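The Long Life of the Peg and the Hole

Candela Cifuentes keeps the toys on the second floor, above the loading dock, in a room that used to hold printing supplies. The shelves run to the ceiling. The Mirnard collection has 2,966 playthings in it, and 236 of them are some version of the same thing: a piece that fits a hole, and a hole that fits only that piece.

"People ask for the dolls first," she says. "Then they end up down at this end, with a mallet in their hand."

The sorting toy is older than most of what shares a playroom with it. Makers of classroom materials were selling inset boards well before plastic was cheap, and the idea has changed very little. A child picks up a shape, tries it, turns it, tries it again. Nothing beeps. The board tells you when you have it right, and it tells you the same way each time.

Cifuentes pulls out a maple board from Skoltura, a workshop that made school goods until its owner retired. The round holes are worn pale at the rims. The star is nearly untouched.

"Stars are hard," she says. "Five ways to be almost right. Most kids go back to the circle."

Hala Ghoneim has watched a lot of children go back to the circle. She ran a preschool room for most of her career and now trains teachers. In her view adults get the toy wrong more often than children do. They point at the correct hole. They take the piece and turn it. They say "almost" in a bright voice until the child gives up and wanders off.

Her advice is to sit close by and keep your hands in your lap. A one-year-old may only want to carry the pieces around or bang two of them together. Later the circle goes in, then the square, and the odd shapes come a good while after that. She doesn't put ages on it for parents, who tend to write them down.

She also likes boards without pictures on them. Farm animals and trucks give a child something to talk about, but they give the answer away too. With a plain hole, the child has to look at the edges.

The making of these toys is a fussier business than it looks. Vernon Turcotte cuts boards in a shop behind his house and sells them under the name Clarnum. Last March he threw out a batch of 100 because the holes were a hair too tight. The pieces went in fine on a dry morning and stuck by evening.

"Too loose is worse, though," he says. "If the square falls through the circle, you've sold somebody a box."

Turcotte works in maple and cherry, but he has nothing against foam. It is quiet on a hard floor and doesn't chip. His own grandchildren have a foam set at home, and he admits they use it more than his.

Color is the thing he gets the most mail about. Some buyers want every piece painted to match its hole. Others want it all left bare so that shape is the only clue. He offers both and sells them in nearly equal numbers.

Back at Mirnard, Cifuentes is getting the fall display ready. It opens on 13th September and will have a low table where visitors can try copies of the old boards. She tested the height on her nephew, who is three, and then had the legs shortened.

The one piece she won't put out is a Vashisht post box from her own childhood, with a slot her brother widened using a butter knife. It stays on the top shelf. Everything fits in it now. 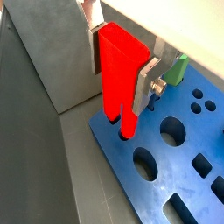
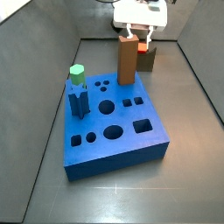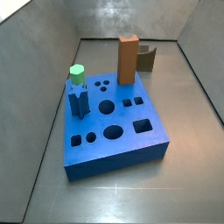 Blue sorting blocks with dark openings. In the first picture, a red piece is held over the board.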